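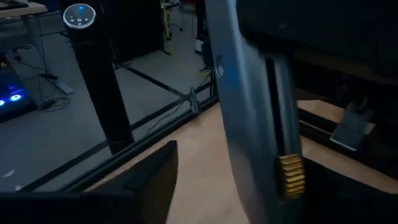 Nernance two-finger gripper: long-term review

Reviewed on a bench arm, with the Skotmont wrist camera
Price as tested: 691 euros for the gripper, camera sold separately

We have had the Nernance on the arm since January. Before that we used a Stüber parallel gripper, which is still in the cupboard and still works. Most of this review compares the two, because anyone looking at the Nernance will probably be looking at the Stüber as well.

Fitting it

The gripper came with an adapter plate, four bolts, a short data cable and a printed sheet. The bolts were the right length for our flange. The data cable was too short once the wrist camera was fitted, and I ended up using one from the Stüber kit. Allow an afternoon for the whole job, including the camera. The gripper itself took 39 minutes, most of it spent working out which way round the adapter plate went. The drawing on the sheet is small and the plate is not marked.

The housing is bulky. If your arm has to reach into shelves or boxes, measure first. On an open table it has given us no trouble, but Oluf Kjærgaard tried it on the small bin-picking cell next door and had to move two of the bins further apart.

The fingers

They are broad, curved paddles with a matte blue-grey face and a small embossed logo. The curve is useful with round things such as cups, jars and rolls of tape. The Stüber has narrow flat fingers and tends to push a jar away if you come in off-centre. With the Nernance you can be a little out and still close on it.

Flat things are worse. Picking a single sheet of card off a wooden tabletop is more or less hopeless, and thin rulers only work if one end is raised. For that sort of job I would go back to the Stüber.

The matte finish is a good choice with a wrist camera. We often run in the evening with the room lights low, and the only shine I get off the finger is a faint one along the edge. The Stüber fingers are polished, and under a desk lamp they put a bright streak across the picture. Edeltraud Tiedemann covered ours with masking tape, which helped until the tape began to lift.

Camera view

The Skotmont sits close to the fingers, so a finger takes up a lot of the view. When the arm is low over the table the hardware can hide more of the work surface than you would like. You still get a band of table to work with, plus a good deal of the floor and whatever happens to be standing on it. If you are training anything on these pictures, think about what is behind the table as well as what is on it.

The camera holds up fairly well in dim light. Things further back come out crisper than the finger, which goes slightly soft. I don't mind this, as I want the focus on the object and not on the gripper, but if you need to judge wear on the finger from the camera you will not manage it. Take it off and look at it under a lamp.

Oluf would mount the camera higher, on a bracket. He made one from Gruvwood board to test the idea. It gave a clearer view of the table, but it caught on our metal frame when the wrist turned, so we went back to the standard position.

Control

The controller software is plain and does what it should. You set opening width, speed and force, and there are 12 slots for saved grips. I use three. Force goes up in steps, and the lowest step is still too firm for a paper cup. Edeltraud gets round this by setting the width and ignoring force altogether, and I have started doing the same.

The software has stopped responding twice. Each time I had to switch the gripper off at the supply and start again, and the saved grips were still there afterwards. The Stüber software is older and uglier but has never done this to us.

Noise and wear

It is quieter than the Stüber when closing and a bit louder when opening. Neither is loud enough to bother anyone at the next desk. I wipe the fingers with a damp cloth at the end of the day and have not had to do anything else to them.

Which one to buy

Get the Nernance if you mainly handle round or chunky objects, have plenty of open space and want a finger that behaves itself under a camera. Get the Stüber if you pick up flat parts or work in a tight cell. I would like a longer cable in the box and a lighter setting at the bottom of the force range. Ours is staying on the arm for now, and the spare adapter plate has an arrow on it in marker pen.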